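家务管理学基础 第四讲讲义
整理与收纳(二):台面、篮子,以及“先放一下”

课前说明

上一讲讲衣柜,交上来的作业里有十几份写的是“我妈的衣柜”。这一讲的作业请写自己的东西。实在没有自己的东西,可以来办公室领一只抽屉,学期末归还,里面的圆珠笔芯算赠品。

阅读材料是 Marloes Brouwer 的《平面与惰性》第三章,复印本放在系资料室,共 14 页,第 9 页印歪了,歪着读即可。书里的译名不统一,“托盘”和“浅盘”是一回事,考试时写哪个都给分。

一、水平面的引力

Brouwer 在书里记录过一户人家,她称之为 Drostgate 公寓,因为那栋楼就叫这个名字。住户两口人,一张餐桌。她在三月份去清点,桌上共有 200 件物品,其中与吃饭有关的 13 件,包括一只长期装回形针的汤碗。住户对她说,这张桌子“平时不这样”。她隔了两周再去,平时就是这样。

她由此提出一个说法:任何高度在腰部上下的水平面,都会被当作临时存放处。书里管它叫“手边平面”。判断一个平面是不是手边平面,有几条可以用:

进门以后三步之内够得着;
不用弯腰,也不用踮脚;
上面已经有一样不属于那里的东西。

最后一条最要紧。第一件东西放上去的时候,人多少会犹豫一下,第二件就不犹豫了。到了第五件,大家会开始觉得那里本来就是放东西的。同学们可以回忆一下宿舍里那把椅子。我说的是哪把椅子,你们清楚。

深色台面另有一个问题。黑底白纹的石纹台面近年很受欢迎,销售人员会告诉你它“耐脏”。这个词要拆开理解:它耐的是你看见脏的能力。面包屑落在白纹上看不出来,灰尘落在黑底上看得一清二楚,两种情况会在同一块台面上同时发生。擦这种台面要侧着光看,正着看总是干净的。

墙面与台面相接的那条缝,请大家在笔记里单独划一行。浅色墙面在这里容易留下灰印,成因多半是抹布:人擦台面时习惯把脏东西往里推,推到墙根,任务完成。正确的方向是从里往外,收到手里。这句话每年都考,每年都有人写反。

二、篮子

篮子是收纳课里最受信任的器具,也最经不起追问。

学生问得最多的是“买多大的”。这个问题提早了。应当先问:里面放哪一类东西?多久清一次?谁清?三个问题答不上来,篮子买回去就是一个带边的手边平面。它比普通平面更隐蔽,因为东西装进去以后,屋子看起来确实整齐了,客人也会夸。

课上会比较两种定价。Wouters 的编织篮,一套三只;Drodov 的收纳组合带标签夹,展厅里的那一整面墙标价 3,900。后者我去看过,标签夹上写着“杂物”。花了这么多钱,得到一个写着“杂物”的标签夹,我认为这是本学期最值得讨论的案例,放在第三次小组讨论里。

使用篮子的几条规定,操作课上按此评分:

1. 一只篮子只收一类。“常用的”不是一类,“小的”也不是一类。
2. 装到边沿以下就停。冒尖的篮子下一次没有人愿意动,包括装它的人。
3. 重的放底下。往年有同学把玻璃罐压在围巾上面,理由是围巾“先到的”。
4. 放进去的时候手要过了边沿再松开。从高处往里扔,投进了也扣分。
5. 篮子放在台面中间只限整理过程中。整理完了它应当离开台面,否则请参看本讲第一部分。

关于第 4 条多说几句。边沿是篮子上最容易出事的地方:衣物的袖子搭在外面,绳子挂住,软边的篮子还会被手腕压塌。所以操作时先看边沿在哪里,再看手里的东西。双手从两侧往中间收的时候,两只手离得太近会互相让路,让来让去东西就掉在外面了。办法很土:一只手管篮子,一只手管东西,分好工再开始。

三、“先放一下”

这四个字是本讲的关键词。Brouwer 的原文是一个很长的荷兰语短语,Trada 出版社的译者处理成“暂置”,显得十分体面。我仍然用“先放一下”,大家在家里听到的就是这一句。

“先放一下”有三个特征。说话人当时是真诚的。说话人没有说放到什么时候。过后问起来,说话人不记得说过。

对付它的办法,书里给了一个,叫“出口规则”:凡是暂放的东西,放下时要说出它下一站去哪里,说给自己听也行。“先放一下,吃完饭拿去洗衣机。”说不出下一站的,当场处理。我在自己家试行过一个月,最大的变化是家里人觉得我总在自言自语。台面倒是空出来一半。

作业

选定自己使用的一个手边平面,画出平面草图,标明每样东西的来处和下一站。下一站写“再说”的,每处扣一分。然后用一只篮子整理一次,写半页记录,重点写你在哪一样东西上犹豫得最久。不必美化。去年有一份作业整整半页都在写一只单只的手套,得了全班最高分。

字数不限,但请手写。打印稿容易被我先放一下。

附图

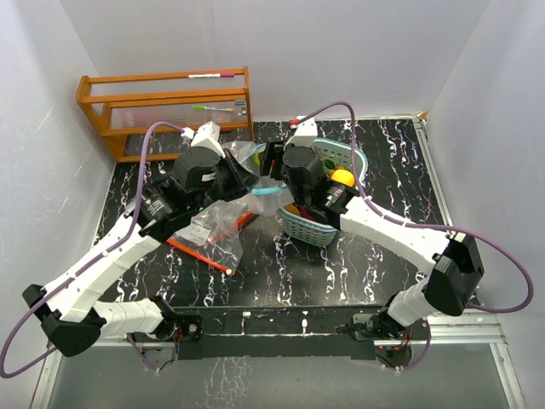

图 4-1 黑底白纹台面与篮子,参看第二部分第 4 条。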